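Udier control boards go back to the bench before winter

Work has started on checking the spare control boards for the pump stations on the Kosorby line, with the first of them tested on the bench in November. The aim is to have every spare ready to fit before the hard frosts. 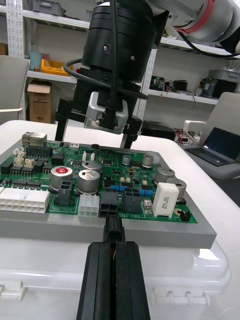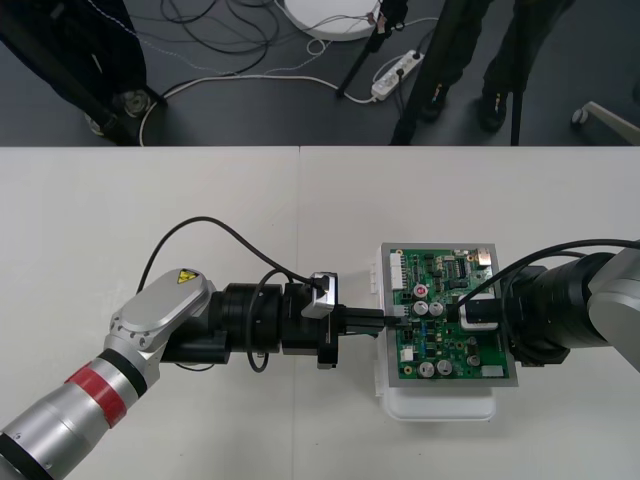

Pandow Electrical Maintenance – Workshop News

The green boards run the valve drives at the Udier and Zamudio stations. There are 260 of them in service and 13 kept as spares, some of which had been on the shelf for years without being powered.

Each spare is laid flat on a gray plate, with the plate resting on a white plastic case, so that the connectors along the edges can be reached. The power plug goes into the black four-pin connector beside the "48V IN" marking. Boards that power up normally are left running for 2 hours before the outputs are checked.

Damián Mendoza, who runs the workshop, said the connectors were the main concern.

"The parts on the board last well if they are stored right," he said. "What we get called out for is a plug that was never pushed fully home, or one that has been pulled by the cable too many times."

Capacitors are the other item on the list. The tall silver ones are measured on every board, and any that read low will be replaced before the board is packed again. The Ethernet jack is tested last, using a short cable and a laptop.

Baltazar Quintero has rewritten the test sheet, which now fits on one page and has a line for each connector. The old sheet had no space to record the board's storage date – that has been added at the top.

Stations holding a spare of their own should send it to the workshop in its original box, with the station name on the label. Boards with a cracked socket or a bent pin should be sent too, and marked as damaged. Questions about the test sheet can go to the workshop on extension 591.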